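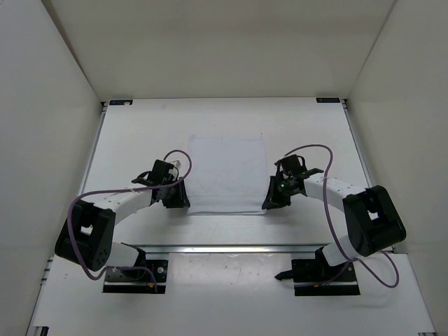
Stougaard 연구동에서 가장 오래 본 것은 천을 다루는 양팔 셀의 소프트웨어였다. 로봇 하드웨어 설명은 오전 첫 십 분에 끝났고, 나머지는 인식, 계획, 제어가 서로 어떤 데이터를 주고받는지에 대한 이야기였다. 작업대 위에는 흰 천 한 장이 있었는데 작업대도 흰색이다. 천이 아주 조금 더 푸른 정도라서 먼 쪽 가장자리와 옆선은 사람 눈으로도 잘 안 잡힌다. 두 그리퍼의 손끝은 가까운 쪽 양 모서리에 닿아 있고, 그 변을 따라 접힌 듯한 좁은 띠와 옅은 그림자 선이 보인다. 인식 담당인 Jovita Varela의 설명도 이 그림자 선에서 시작했다.

방문 개요

장소는 Pillside 2층 개발실과 그 옆 시험실이다. 우리 쪽에서는 제어팀 두 명과 내가 갔다. 안내는 Kirsty Hapeta가 맡았고, 인식 부분은 Jovita Varela, 계획기와 도구 부분은 Maxine Lockyer가 맡았다. 오전 9시 반에 시작해서 오후 4시쯤 나왔다. 시험실 사진은 허가를 받았지만 화면 캡처는 안 된다고 해서, 화면 내용은 메모로만 남긴다.

인식

천의 윤곽을 색으로 분리하는 방식은 초기에 버렸다고 한다. 배경과 천의 명도 차이가 작으면 마스크 경계가 조명에 따라 계속 움직이기 때문이다. 지금은 깊이 정보를 쓰지 않고 컬러 영상에서 모서리 네 점과 접힘선을 직접 추정한다. 각 점에는 신뢰도가 붙고, 신뢰도가 낮은 점은 계획기로 좌표 대신 영역으로 넘어간다. 우리 시스템은 이 경우에도 좌표 하나를 넘기고 있으니 비교해 볼 만하다.

학습 데이터의 라벨은 사람이 붙인다. 현재 평가용으로 따로 떼어 둔 영상이 1097장이고, 이 묶음은 학습에 절대 섞지 않는다. 흰 작업대에 흰 천을 놓는 조건이 별도 항목으로 집계되는 점이 인상적이었다. 전체 평균만 보면 이 조건의 성능 저하가 묻힌다고 Varela가 설명했다. 조건별 수치는 공개하지 않았다.

가까운 쪽 변처럼 천이 겹친 부분에서는 윗겹 모서리와 아랫겹 모서리를 혼동하는 오류가 가장 많다고 한다. 두 점이 영상에서 몇 픽셀 차이로 붙어 버린다. 이들은 모서리를 "윗겹", "아랫겹", "모름" 세 가지로 라벨링하고, "모름"이 나오면 바로 잡지 않고 변을 살짝 들어 올린 다음 다시 촬영하는 동작을 넣는다. 재촬영 한 번에 드는 시간보다 잘못 잡고 처음부터 다시 펴는 시간이 훨씬 길다는 계산이다.

계획

계획기 이름은 Tuliline이다. 천 전체의 변형을 시뮬레이션하지는 않는다. 두 손끝 사이의 거리, 손끝의 높이, 천이 작업대에 닿아 있는 선의 위치 정도만 상태로 둔다. Lockyer는 정교한 천 모델을 붙여 본 적이 있지만 마찰 계수를 천마다 맞추는 일이 끝나지 않아서 뺐다고 했다.

양팔 동작은 한 팔씩 계획한 뒤 시간을 맞추는 방법과 처음부터 함께 계획하는 방법 두 가지가 있다. 천을 놓은 상태의 이동은 앞의 방법, 양쪽이 같은 변을 잡은 뒤의 이동은 뒤의 방법을 쓴다. 전환 시점은 그리퍼 폐쇄 신호와 모터 전류를 같이 보고 정한다. 폐쇄 신호만으로는 천이 손끝 사이에 들어왔는지 알 수 없다. 얇은 천은 전류 차이도 작아서, 이 판정에는 아직 영상 확인이 한 번 더 들어간다.

함께 계획할 때의 핵심 제약은 손끝 간 거리다. 상한을 넘으면 천이 미끄러져 빠지고, 하한 밑으로 내려가면 변이 처져서 작업대에 주름이 생긴다. 상한은 천을 잡은 뒤 측정한 변의 길이로 매번 다시 계산한다. 하한은 설정 파일에 비율로 적혀 있다. 우리 팀원이 하한도 자동으로 정할 수 없느냐고 물었는데, 시도는 했고 결과가 들쭉날쭉해서 사람이 정한 값을 쓴다는 답이었다.

케이블도 계획에 들어간다. 이 셀은 케이블이 팔 바깥으로 나와 그리퍼 위에서 고리를 이루고, 전완과 팔꿈치 쪽을 지나 베이스로 내려간다. 충돌 모델에서는 케이블을 선으로 다루지 않고 손목 주위에 여유 부피를 씌운다. 손목을 같은 방향으로 계속 돌리는 해는 비용 함수에서 벌점을 받는다. 예전 버전에는 이 항이 없어서 관절 한계 안에서도 케이블이 감기는 해가 나왔다고 한다. 우리도 같은 문제를 겪고 손목 범위를 그냥 좁혀 두었는데, 벌점 방식이 작업 영역을 덜 잃는다.

제어

상위 계획은 경유점으로 내려오고 하위 제어기가 이를 보간한다. 두 팔의 제어기는 별도 프로세스로 돌고 시계를 공유한다. 한쪽 메시지가 늦으면 다른 쪽도 속도를 줄인다. 멈추지 않고 줄이는 이유를 물었더니, 천을 들고 급정지하면 천 끝이 흔들려서 다음 영상 판독이 틀어진다고 했다. 비상 정지는 이 경로와 무관하게 하드웨어 쪽에서 처리한다.

힘 제어는 제한적으로만 쓴다. 손끝이 작업대에 접근하는 마지막 구간에서 강성을 낮추고, 접촉이 감지되면 높이를 고정한 채 안쪽으로 밀어 천을 잡는다. 강성 값을 조정하는 화면을 보여 주었는데, 두 팔의 값이 서로 달랐다. 같은 모델이라도 감속기 마찰이 달라 따로 맞춘다고 한다. 값을 바꾸면 변경자와 사유를 적어야 저장된다.

도구와 로그

개인적으로는 로그 도구인 Fluvo가 가장 쓸모 있어 보였다. 영상, 모서리 추정값, 계획된 경로, 실제 관절값을 한 시간축에 놓고 앞뒤로 넘길 수 있다. 실패한 시도에는 담당자가 짧은 꼬리표를 붙인다. 꼬리표는 자유롭게 쓰지 못하고 목록에서 고른다. 목록이 한때 105개까지 늘었다가 정리해서 지금은 72개다. Lockyer는 아직도 많다고 본다. 비슷한 꼬리표가 둘 있으면 사람마다 다른 쪽을 고르고, 나중에 통계를 낼 때 합쳐야 한다.

재생 시험도 Fluvo에서 돌린다. 계획기를 수정하면 저장된 시도 86건의 인식 결과를 그대로 넣고 새 경로를 뽑아 이전 경로와 비교한다. 로봇은 움직이지 않는다. 제약 위반이 하나라도 나오면 병합이 막힌다. 경로가 달라졌지만 위반은 없는 경우 사람이 화면에서 보고 승인한다. 이 승인이 밀리는 때가 있어서, 요즘은 차이가 작은 것부터 자동으로 묶어 보여 주는 기능을 만들고 있다.

재생 시험으로 못 잡는 것은 접촉 이후의 거동이다. 이 부분은 여전히 시험실에서 실제 천으로 확인한다. 시험용 천은 세탁 횟수별로 보관하고, 어떤 천을 썼는지 로그에 남긴다. 새 천만 쓰던 시기에 맞춘 설정이 빨래한 천에서 잘 안 맞았다고 한다.

질의응답에서 적어 둔 것

천 종류가 바뀌면 무엇을 다시 해야 하느냐는 질문에 Hapeta는 손끝 거리 하한과 접근 강성 두 가지를 먼저 본다고 답했다. 인식 모델은 무늬가 있는 천이면 그대로 두고, 단색이면 배경과의 조합을 확인한다.

작업대 색을 바꾸면 되지 않느냐는 질문도 나왔다. 현장 작업대가 흰색인 경우가 많아서 시험실도 맞춰 두었다고 한다. 어두운 판을 깔고 한 시험 결과는 따로 보관하고 있다.

팔 두 개의 기준 좌표를 어떻게 맞추는지도 물었다. 베이스 간 변환은 보정판으로 구하고, 매일 첫 작업 전에 두 손끝을 정해진 지점에 차례로 보내 어긋남을 잰다. 허용치를 넘으면 Tuliline이 공동 계획 모드로 들어가지 않는다.

우리 쪽 후속 작업

손목 회전 벌점 항은 다음 스프린트에 시험한다. 현재의 손목 범위 제한은 비교가 끝날 때까지 유지한다.
모서리 추정의 메시지 형식에 신뢰도와 영역을 추가하는 안을 내가 작성한다. 계획기 쪽에서 받을 수 있는지 먼저 확인해야 한다.
실패 꼬리표 목록은 지금 쓰는 자유 입력 기록을 모아서 초안을 만든다.
평가 영상을 배경과 천의 조합별로 나누는 작업은 라벨 담당과 일정을 상의 중이다.
베이스 간 변환의 일일 점검 절차는 Hapeta가 문서로 보내 주기로 했다. 받으면 팀 폴더에 올리겠다.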